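# Forty Shades of Toast: an afternoon with Zohreh Tabrizi

When I called to ask whether I could come by the paint store, Zohreh Tabrizi told me to come after lunch, because the morning is for contractors and contractors don't like to be kept waiting behind a person with a notepad. So I came after lunch, and there was still a contractor, and he did look at my notepad. She gave him his two gallons, asked after his knee, and waved me around behind the counter to a stool with a split cushion that I gathered was for company.

The store is called Porine, after the street it used to be on. It moved to the bottom of Montes Avenue years ago and kept the name, and people in Trundlow still give directions to it by way of a building that is now a dentist. Tabrizi has mixed paint there since she was 17. She had come in for a summer job and was put on the shaker, which in those days walked across the floor if you didn't load it evenly.

"I thought I would hate it," she said. "It was loud, it smelled, and the man who trained me only spoke when something was wrong. But then a lady came in with a piece of her grandmother's kitchen door. A real piece, she'd pried it off with a screwdriver. And she said, can you make me this green? And I couldn't, I got it completely wrong, and I went home and thought about that green all night long."

She got it on the fourth try. The lady, she told me, sent her a jar of pickled beans every fall for a good many years after that.

What Tabrizi is known for now, at least among the people who painted my own house, is matching by eye. There is a machine on the counter that reads a color and prints out a recipe, and she uses it every day and speaks well of it. She calls it "a very good first guess." After that she stirs, dabs a bit on a card, dries it with a hair dryer that looks older than I am, and carries the card to the front window. Then she carries it to the back hall, where there's only the one bulb. I asked what she was looking for in the back hall.

"Trouble," she said, and laughed. "Everybody picks their color at noon with the sun out, and then they live in it at seven o'clock at night in February with a lamp on. So I want to see what it does with a lamp on. Gray goes purple. Beige goes pink. Pink goes – well, you don't want to know where pink goes."

She keeps her recipes in notebooks, the school kind with the speckled covers, and the current one had reached page 51 on the day I visited. The entries are mostly by family and room. Some have a little remark beside them, and I was allowed to read a few as long as I didn't print the names. "Too cold, told her so." "Husband likes, wife does not, will be back." "Same as the church hall but happier."

I had assumed the bright colors were the hard part, and I said so, and she put down her tea.

"Oh, no. No, a red is a red, you can chase it down. It's the whites that will break your heart! People come in and say, just give me white, as if I had a bucket of it. And I say, do you want a white that's a little bit yellow, or a little bit gray, or a little bit pink, or green? And they say none of those, just white. So I paint them a square of just white, and they say, oh, that looks like a hospital. Well, yes, it does."
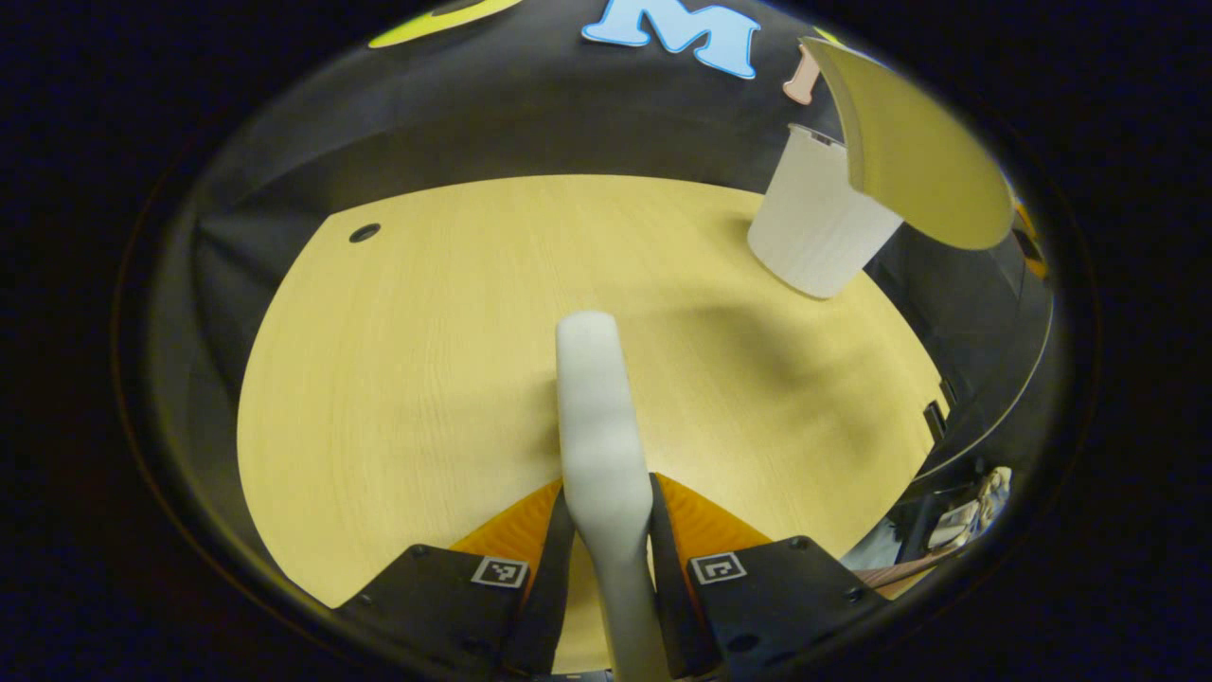 *Off-white, with a matte surface.*

She is fond of the off-whites all the same, and a little protective of them. The names on the cards bother her more than the colors do. The store carries the Zodov line along with a couple of others, and she has long since stopped reading what's printed under the squares. Customers ask for a white by the name they remember, which is generally some kind of food, and she has them describe it. Is it more like milk or more like the inside of a bread roll? Is it toast? How done is the toast? She says she could fill a wall with nothing but toast.

"And then the finish, which they never ask about until they're paying," she went on. "You can take one can of off-white and the same color in a gloss, and people will swear to me on their mothers I've given them two different colors. The flat one soaks the light up, so it looks soft, it looks warmer. The shiny one throws the window back at you. I tell them, take the flat for the bedroom and something you can wipe for the hallway, especially if you have boys. I raised boys. I know about hallways."

We were interrupted here by a young couple with a pillowcase. It was a faded blue and they wanted a nursery to go with it, and they'd brought it folded up in a sandwich bag so it wouldn't get dirty, which I thought was sweet. Tabrizi took it out and turned it over and looked at the inside of the hem, where the sun hadn't been. Then she asked them which blue they meant, this one or that one. They hadn't known there were two. There followed a long and friendly discussion that I won't try to reproduce, during which the baby's due date, the direction of the windows and the color of the crib all came up, and they went home with a sample pot of each and instructions to paint big squares, bigger than felt sensible, and leave them up a week.

"They'll take the inside one," she told me when the door had closed. "But they have to find it."

I asked her whether she has a favorite, which I suppose everyone asks. She thought about it while she wiped down the lid of a can. For a long time, she said, it was that grandmother's green, and she still has the first three wrong versions of it written down. Lately it's a brown. She mixed it for a man in the new houses out past Trundlow who wanted his front door to look like strong tea with the light coming through it. That took most of a month, on and off, and he was very patient, and she drives home that way sometimes although it's longer.

And her own walls? She made a face.

"White," she said. "Don't you dare ask me which one. I've been meaning to change it since my youngest moved out."

The contractor came back in then for a roller cover, and she got up to find him the right nap.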